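Household Records and Small Archives
Handout 3: What to Keep, What to Toss, and Where It Goes
Revised June 27, 2018

Read this before the practical session. The reading list is on the course page, where it has been all along.

1. The problem of the drawer

Every household has an archive. Most are kept in a kitchen drawer with dead batteries and a key that fits nothing. The drawer is an honest sort of archive, in that it shows what people thought might matter, but it has no order and no way of getting smaller.

Our main case is the Kelumar papers, a family collection from the town of Grosport. It came to the course as 1,644 loose items in grocery bags. After a first sort, 1,183 were left. The rest were duplicates, blank envelopes, and a long run of coupons for a shoe store that closed before anyone could use them.

2. Sorting comes first

Beginners want to buy boxes. Please don't buy boxes. You can't know what size you need until you have made piles, and once you own a box you will find things to put in it.

Make piles by who made the paper and why — not by color, size, or how much you like it. A water bill and a love letter from the same year don't belong together just because they're both yellow. In the Kelumar papers the natural piles were the shop accounts, the letters, the school papers, and the photographs. There was also a pile called "later," which by August had become the biggest one. This always happens. Give "later" a deadline and write it on top.

3. Bags, folders, and sleeves

Plastic has a bad name in archives, some of it earned. A few plastics give off fumes as they age and will do your photographs slow harm. Plain polyethylene and polyester are generally fine. Soft vinyl, the kind that smells like a new shower curtain, is what you want to avoid.

Zip-top bags are good for carrying things and for small groups of damp-shy items on moving day. For long-term storage, use paper folders and put a sleeve around anything that gets handled a lot.
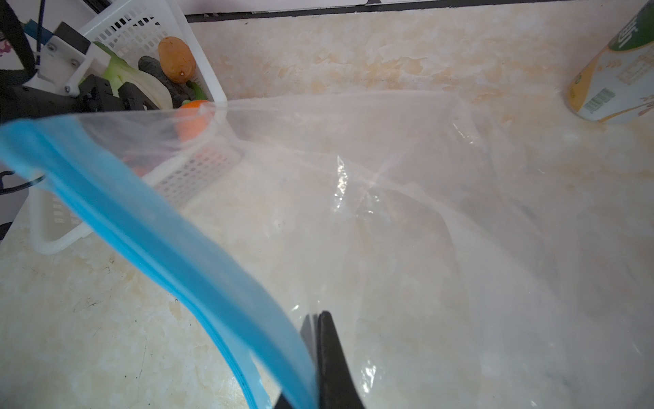

Last year's group asked whether a sealed bag isn't safer than a folder, what with basements being what they are. A sealed bag keeps water out, they said, and a folder plainly doesn't. One of them had kept her grandmother's recipes in bags for years and they looked perfect.

Fair enough, and good for the recipes. The trouble is that a sealed bag keeps water in just as well. If the paper was a little damp when it went in, you have built a small greenhouse. The better answer is to get the papers out of the basement, which people will do almost anything to avoid.

4. Where to put it

Paper likes what people like, only duller: cool, dry, dark, and the same every day. An inside closet on a middle floor is hard to beat. Attics cook and basements drip. Garages manage both, and add mice.

Keep boxes off the floor. A few inches is enough for the usual small flood, and

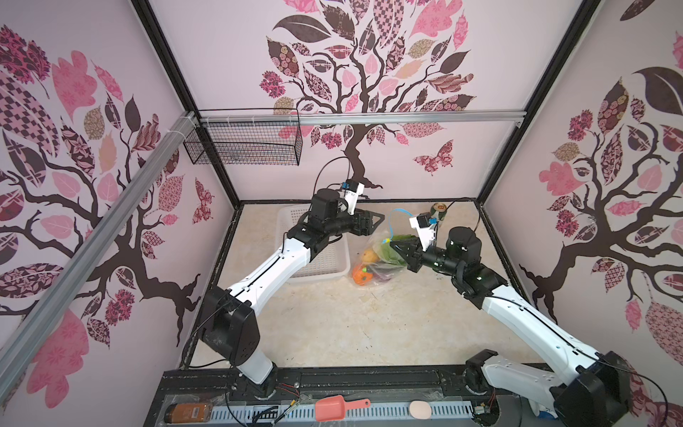
if you get the unusual kind, the shelf height won't be your main worry. Leave a gap between the boxes and any outside wall so air can move. Aim to keep humidity below 60 percent; a cheap meter will tell you how badly you're doing.

Don't laminate anything. I say this every term and every term someone comes in with a laminated birth certificate, looking proud.

5. Labels and lists

Write on folders in pencil, before the papers go in. Put the family name, the group, and the dates. "Misc." is not a group.

Then make a list, one line per folder. The Kelumar list was done twice. The first version was typed in a program called Itadum, which no longer opens on anything. The second is on paper, in a binder, and still opens fine.

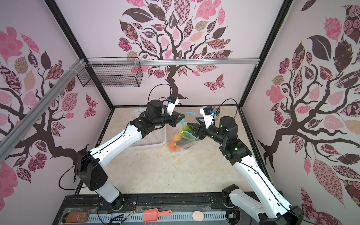
Fig. 3. Plastic bag with a light blue drawstring.

6. For the practical session

Bring one bag of unsorted paper from home, up to 60 items. Bring pencils. Leave pens, tape, coffee, and rubber bands elsewhere.

We meet in the Ambrosio Room, second floor. Before you come, read section 2 again, especially the part about boxes.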